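From: Bernadette Renaud
To: kaimal-users
Subject: Re: [kaimal-users] drawer open: planner says done, drawer says otherwise

Hi all, quick one before I lose the afternoon. Replying inline, trimmed the logs because they were huge.

> We moved the articulated tasks over to Kaimal in July and most of them
> are fine. Doors are fine. The drawer tasks are not. The planner reports
> success, the skill returns, and the joint has moved maybe a third of
> what we asked for. No collision reported, no timeout. Happens with
> randomized textures on or off, so I dont think it's the perception
> side. Has anyone else seen this since the Roser merge? We are on the
> stock config except for the control rate.

Yes. Same thing here, same symptom, and I spent most of Sunday on it so maybe I can save you some of that.

Short version – success check is reading the commanded joint value, not the measured one. It's in the skill wrapper, not the planner. When Roser got merged the wrapper kept the old state callback, and that callback gets filled from the trajectory buffer if the sim state is older than one control tick. At the default rate you never notice. Change the rate and the sim state is always "old", so it compares the command to itself and is very happy.

> For the rate we went from the default to 90 Hz to match the real
> controller.

Right, so that'd do it. We run 90 too. Set state_source to "sim" explicitly in the wrapper config, don't leave it on auto. Auto is broken, I'll file it tonight.

That fixes the lying. It does not fix the drawer.

Second problem, seperate. With the check fixed I now get honest failures, and most of them are the finger slipping off during the pull. Left arm hooks with one finger, right arm is parked open and out of the way. The pull path is a straight line in the base frame, but the dresser gets spawned with a random yaw, so the drawer axis and the pull line don't agree. Small yaw, no problem, the compliance eats it. Larger yaw and the finger walks sideways along the handle and off the end.

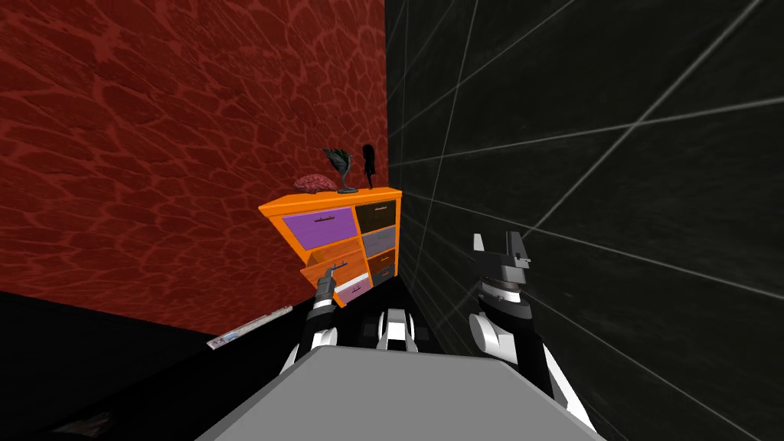

So the pull has to be in the drawer's own frame. There's a helper for this in Weris (axis_from_handle or something close, I'm typing from memory) but it wants a pose for the drawer link and Kaimal only hands you the pose for the whole object. What I did: read the joint axis out of the asset file once at load, rotate it by the object pose at grasp time, replan the pull from there. Ugly. Works.

Numbers, for what they're worth. 1219 episodes overnight, same seeds both times, only the pull frame changed. Slips went from "most of the failures" to 8. I haven't looked at every one of those yet. At least a couple are the forearm brushing the wall when the dresser spawns deep in a corner, and that's a placement sampler problem, not a control problem. The rest no idea.

> Is there a reason the retry logic never kicks in? I would expect it to
> regrasp.

Retry only fires on a reported failure. No failure reported, no retry. Once you fix state_source you'll see it start firing, and then you'll probably hit the third thing, sorry. Regrasp starts from the current arm pose without clearing the handle first, so on a half open drawer the finger pushes the drawer shut again on its way back in. I watched it do this over 5 times in a row on one seed. Open, slip, shut, open, slip, shut. Add a retreat along the drawer axis before the regrasp, a finger length is plenty. I can post the patch, it's about a dozen lines and half of them are logging.

> Also not clear to me if perception should be updating the handle pose
> during the pull or if that's frozen at grasp.

Frozen at grasp. I'd leave it frozen. We tried live updates and with the loud wall textures the handle estimate jumps around as soon as the gripper covers part of it, then the controller chases it. You said textures make no difference for you and I believe it, but that's with the frozen pose. Turn on live and they'll matter. If somebody has a filter that behaves here I'd like to see it. Ours did not.

One more thing, check your drawer joint damping. Assets converted through Devevach came out with damping zero on some drawers and something silly on others, even inside one piece of furniture. A zero damping drawer flies open when you touch it and counts as a success, which hides everything above. I wrote a script that just prints joint name, damping, friction, limits for every asset in a folder. Will attach it to the ticket, not here, the list eats attachments.

So the order I would do it in:

1. state_source = "sim"
2. print the damping values, fix the zeros
3. pull in the drawer frame
4. retreat before regrasp
5. rerun with the same seeds and only then touch the sampler

Don't do 3 before 1. I did, and wasted a whole run because the success numbers were garbage both before and after.

What I haven't tested – anything with both arms on the handle, anything on hardware, narrow drawers where the handle is barely wider than the finger. Those last ones I expect to be bad. If you've got results on the narrow ones please post, even if they're ugly.

Also can someone with commit rights confirm wether the callback fallback was on purpose? There's a comment in there saying "temporary" and no name on it. If another skill depends on it I'd rather know before I rip it out. Doors go through the same wrapper so my guess is your doors aren't as fine as they look. Worth rerunning those too.

Back online tomorrow morning, have to go get the cluster slot before it gets taken.

Bernadette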